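This file accompanies the Floseo Household Packaging Register and should be read before the tables are used. It sets out what the register contains, how entries were made and the terms on which it may be copied.

**Maintained by:** Drirdale Centre for Plain Labelling
**Register editor:** Nusrat Pirzada
**Last revised:** Jan 29, 2020

## Purpose

The register records the wording printed on the outer packaging of goods commonly kept in the home. It was set up to support the Centre's work on legibility, and in particular its advice to small producers on type size, the order of information and the placing of dates. It holds 1000 entries in two main groups, medicines and packaged foods, with a smaller group for cleaning products.

The register is a record of print. It does not hold prices, sales figures or any information about the people who bought or used the goods.
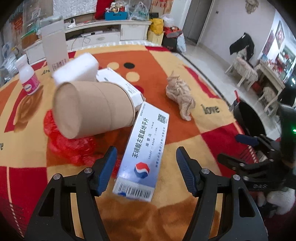 Entries are kept in the language of the package. Where a package carries more than one language, each is entered on its own row and the rows share an item number. Translations into English were made by Waraporn Siriwan and Custódio Peixoto and are held in a separate column. They are working translations, intended to help readers find their way about the tables, and should not be quoted as the wording of the producer.

## Files

| File | Contents |
|---|---|
| `items.csv` | One row for each item, with group and type of package |
| `wording.csv` | Printed text, by panel and by language |
| `dates.csv` | Form and position of any printed date |
| `legibility.csv` | Scores given by readers |
| `changes.txt` | Corrections made after first release |

All tables use UTF-8 and are separated by commas. Empty cells mean that the panel was not examined. A dash means that the panel was examined and found to be blank. The two should be kept apart in any analysis; earlier copies circulated by the Budero office confused them in `dates.csv` and ought to be discarded.

## How entries were made

Each item was read twice, by different readers, under ordinary indoor light and without a magnifier. Text was typed as printed, including errors of spelling. Where the two readings differed, Belmiro Correia examined the item and settled the entry. Words hidden by a fold, a seam or a price sticker are marked `[obscured]` and were not guessed.

Cartons were read in the order front, back, sides, ends. Bags and sachets seldom have clear sides, and for these only front and back are given. Text on a sealing strip is entered with the panel to which it is nearest.

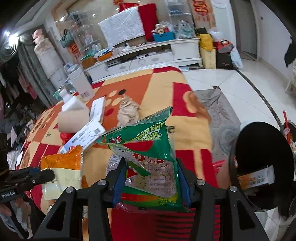
**May a package be entered if part of its wording cannot be read?**

An item is accepted if the name of the product and at least one full panel can be read. The remaining panels are entered as far as possible and the row is flagged in the `partial` column.

## Legibility scores

Scores run from one to 4, where 4 means that the reader could read the panel at arm's length without effort. A subset of 400 items was scored in August, at the Nam reading room, by readers who had taken no part in typing the entries. The remaining items have no score, and users are asked not to estimate one from type size alone.

## Known limits

- Items were gathered as they came to hand. The register is not a sample of any market and should not be used to compare producers or countries.
- Packaging is often revised. An entry describes the item examined and may differ from the version now on sale.
- Medicine entries must not be used as a source of advice on dose or use. Readers should consult the leaflet supplied or a pharmacist.
- Colour is recorded by name only, and the names were not standardised before item 2 of the change list was adopted.

## Terms of use

The tables may be copied and adapted for teaching, research and design work, provided that the register is named and any changes are stated. Trade marks remain the property of their owners.

Corrections should be addressed to Teresa Mendes at the Drirdale office, giving the item number, the panel and the wording proposed. Accepted corrections are entered in `changes.txt` with the next release.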